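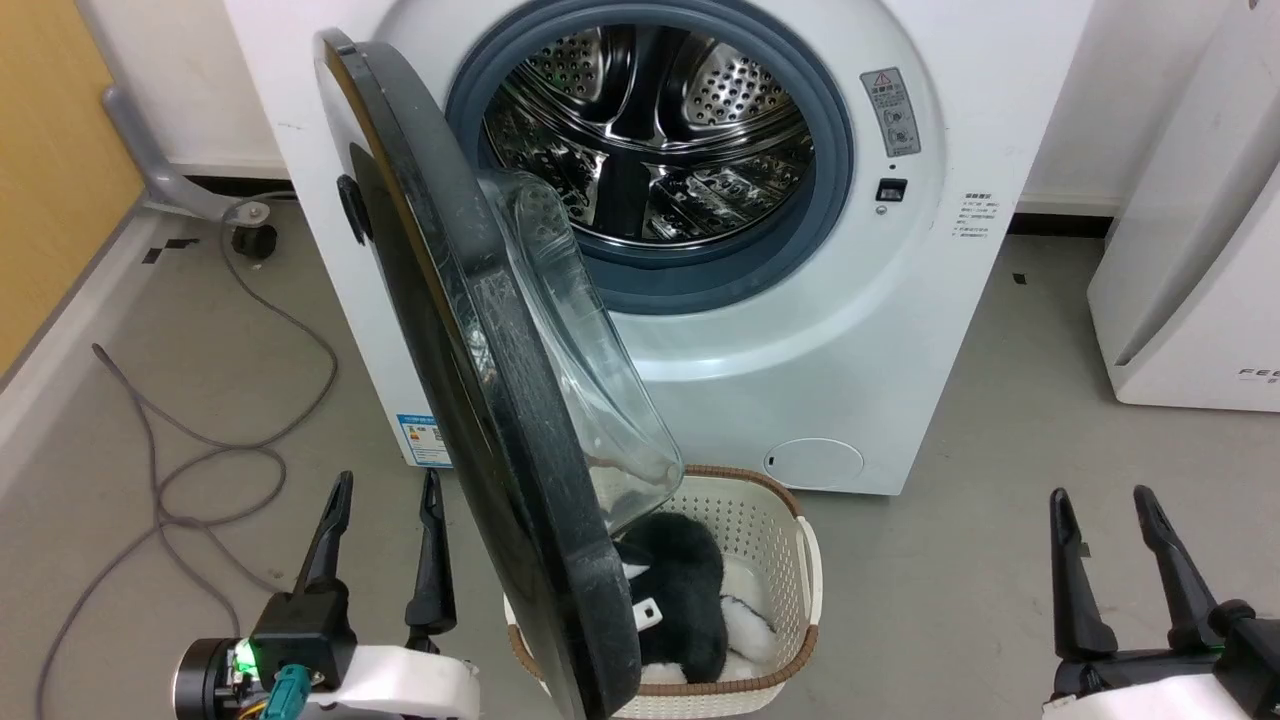

Why does a front loader smell when it only ever has soap and water in it?

Most of the smell comes from what the soap and water leave behind. Detergent, softener, skin grease and lint settle in the folds of the rubber seal and in the drawer, and they stay damp between washes.

19 Jul 2008
By the Nostel Home Care Group
734 shares | 8 comments

Speaker notes, front loader talk. Twenty minutes plus time at the end.

Start with a show of hands. Who has a front loader, who has cleaned the seal, who has cleaned the filter. Expect plenty of hands for the first and few for the last. Don't make a thing of it, just say we will get to the filter.

First point is the dose. The amount on the packet is usually for a full drum and quite dirty clothes. Most people wash a half load of things worn once. Use less than you do now, see if the clothes come out all right, then use a bit less again. Soft water needs less still. If there are suds on the glass at the last rinse, you are using too much.

Second point is temperature. Cool washes are fine for most clothes and cost less to run, but a machine that only ever does cool washes builds up a grey film on the outer tub, where you can't get at it. Run an empty hot wash once a month. Kulik, where I bought my own machine, put a reminder card in with the paperwork and I have kept it on the inside of the cupboard door ever since.

Pass round the jar of lint at this point. It screws shut. Ask people to leave it shut.

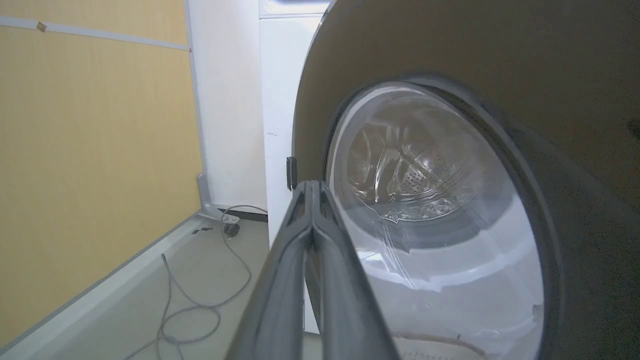 Third point is pockets and small things. Tissues are the usual one, then coins, hair grips and the drawcord out of tracksuit bottoms. Anything thin can work its way between the drum and the seal if it gets the chance. Turn the drum slowly by hand with the power off and listen. A scrape that comes round once each turn means something is caught. A steady rumble is more likely the bearings, and that is a job for an engineer.

Baby socks go in a net bag. So do bras. Tie the bag properly, the zips on the cheap ones come open.

Someone will ask about soft toys. Check the label first. If it can be washed, put it in a pillowcase, cool wash, slow spin, and let it dry right through before it goes back on the bed. A big one holds a lot of water and can throw the spin out, so put a towel in with it. I keep mine at 1,000 or below for ordinary clothes as well and they come out dry enough for the line.

Check the time. If we are past halfway, skip the bit about drawers and go on to doors.

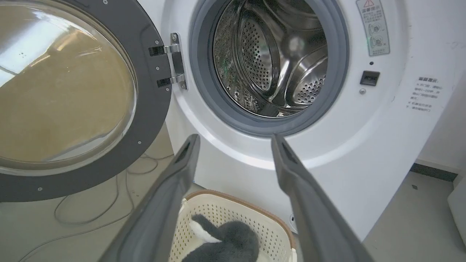 Leave the door ajar after every wash and the seal will have a chance to dry. Wipe the folds with an old flannel first, pulling the rubber forward gently and going all the way round, with extra time at the bottom where the water sits. Then do the glass, both faces. While the cloth is in your hand, do the metal round the door as well. The catch goes into a small black slot to the right of the opening, under the warning label, and fluff in a slot like that can stop a door shutting properly. Use a dry cotton bud for it. Look at the hinge on the other side too, and don't let children lean on the open door, as the whole weight hangs from those two arms.

Filter last. Power off, tap off, shallow tray and two towels. Open it a little at a time and let the water come out slowly. If the machine has just done a hot wash, wait an hour. Rinse the filter under the tap, feel inside the hole for anything left, and do it up firmly. Run a short rinse and check the floor for drips.

Things to have on the table:
flannel, cotton buds, shallow tray, lint jar, net bag, a worn seal to handle

Questions I had last time were mostly about vinegar. My answer is to go easy with it, look in the manual, and never mix it with bleach. For limescale I use the Zekex powder and follow the tub. If someone asks which make to buy, say I don't do makes.

The next talk is in September and will be on drying indoors. Put the sign-up sheet by the door before people start getting their coats.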